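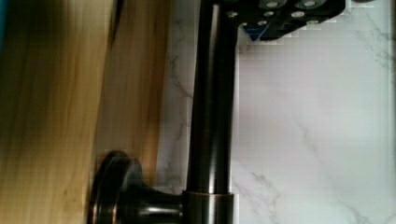 Court Records Access Project: Progress Report to the Granström Fund

Period covered: the six months to the end of February
Prepared by: Hye-jin Koo, Project Lead, Harkus Legal Trust

1. Summary

The project provides trained court observers and plain-language case notes for fraud and asset recovery trials in the two district registries named in the grant agreement. Work is broadly on schedule. Observation targets have been met, publication of notes is behind, and spending is slightly under the agreed profile.

2. Court observation

Observers attended 286 hearings in the period. Most were continuation dates in trials already under way. A large share of listed hearings did not proceed on the day, usually on account of an absent witness or a defence application served late. These are recorded separately and are not included in the figure given.

Two observers left during the autumn and have been replaced. The new observers completed the induction course and sat alongside experienced colleagues before attending alone.

3. Case notes

The backlog reported last time has been reduced but not cleared. Notes on property transfer evidence have taken longer than planned, as exhibits are often admitted in bundles and the registry index does not always match the numbering used in court. The registrar at the southern registry has agreed to let our staff check the index on the morning after each hearing. A similar request to the northern registry was made in writing and is awaiting a reply.

All notes are now held on the Statent system. The transfer of older files from Drosus was finished in February, and 6 files with damaged attachments are being rebuilt from paper copies.

4. Public use

The printed guide to following a criminal trial was reissued in a run of 4,000. Of these, up to 1,000 are reserved for the registries' own enquiry desks and the remainder are with advice centres.

5. Risks

The main risk is the proposed change to listing arrangements, under which part-heard trials may be moved between judges at short notice. Should this go ahead, travel costs will rise and the observation plan will need to be revised.

6. Requests to the Fund

We ask the Fund to approve the carrying forward of the unspent travel allowance into the next period, and to agree a revised date for the second set of case notes. A revised timetable is attached at Annex B.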